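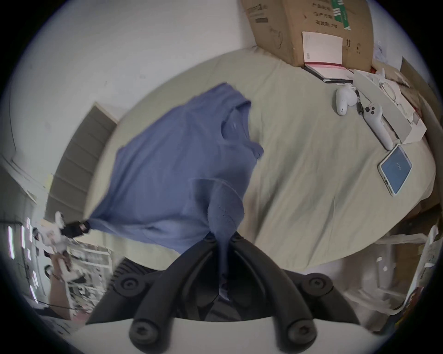 Questions about folding and sorting on the bed

Last updated 10 July 2024

This page collects the questions which people send to us most often about the Hedora method of folding clothes. If your question is not on the page, please write to Vira Marchuk at the workshop address. She answers in Ukrainian and in English.

Why do you fold on the bed and not on a table?

Most people who come to our workshops live in small apartments, and the bed is the biggest flat surface they have. A table for eating is often too narrow for a blanket. The bed is also soft, so a T-shirt does not slide away when you let it go. The weak side is that the mattress gives a little under your hands, and the creases will not be so sharp as on a hard board. For T-shirts and blankets this is good enough.

Do I have to make the bed first?

Yes, but only down to the fitted sheet. Take away the duvet and the pillows and pull the sheet tight at the corners. We like a plain sheet in a pale color. On a sheet with a strong pattern it is difficult to see where the edge of the shirt is, especially in the evening.

How do I begin with a T-shirt that came out of the basket in a twist?

Hold it by the hem and lift it, and let the twist open by its own weight. If it does not open, take a second point, for example the opposite corner, and pull gently to the side. Lay the shirt down with the front toward the sheet. Make the neckline flat before you touch the sleeves. After this you fold one side to the middle, then the other side, and then bring the hem up to the neck in two steps.

With short sleeves there is nothing more to do. With long sleeves you must turn each sleeve down along the body, otherwise the packet becomes thick at the top.

My folded T-shirts are all of different width. What do I do wrong?

Probably you look at the shirt and not at the shelf. Measure the shelf one time and cut a strip of cardboard to the width you want. Put the strip on the back of the shirt, under the neck, fold the sides over it and pull it out. Roksolana Yatsenko, who wrote our first leaflet, kept the same strip for four years.

Can one person fold a big blanket alone?

Yes. Take two neighboring corners, one in each hand, and lift the blanket until the edge between them is free. The middle will hang down and some part of it will lie on the bed, and this is correct. Let the bed carry the weight. Then bring your hands together so that one corner lies on the other, hold both with one hand, and run the other hand down along the fold. 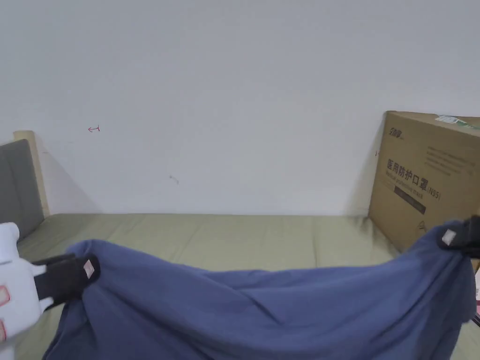
Munther Boutros writes that he always loses the second corner when he brings his hands together, and he asks if he can begin from the middle of the edge. You can, Munther. Find the middle, hold it, and let both corners fall to the same side. It is slower, and the lower corners have to be matched afterward on the bed, but the result is the same.

Do fleece and cotton need different folding?

The steps are the same. Fleece is thicker and wants to open again, so make fewer folds and press out the air with your forearm between them. Cotton remembers every crease. If you leave it in a pile overnight, you will see the pile on it in the morning.

In which order should I work?

Big things first. A blanket needs the whole bed, and if small piles are already standing there, you will move them two or three times. When the blankets are away, do the T-shirts, and leave the socks for the end.

Where do I keep the things that are waiting?

At the foot end of the bed, or in a carton. A used cardboard box from any delivery is fine for clothes that you will store until the next season, if it is clean and dry inside. Cover the old print or write the new contents on it in big letters, on the side which you will see. In May we received three letters from people who could not find their summer shirts.

How much time does it take to learn?

At the Bistora workshop we give one evening, and most of it is practice. Bring some T-shirts and one blanket from home. We have sheets.

Can I get the leaflet on paper?

The first print of 2000 copies is finished. We still have 200 of the second print, and Vasylyna Tkachuk sends them by post on Fridays. Please write your postal code clearly.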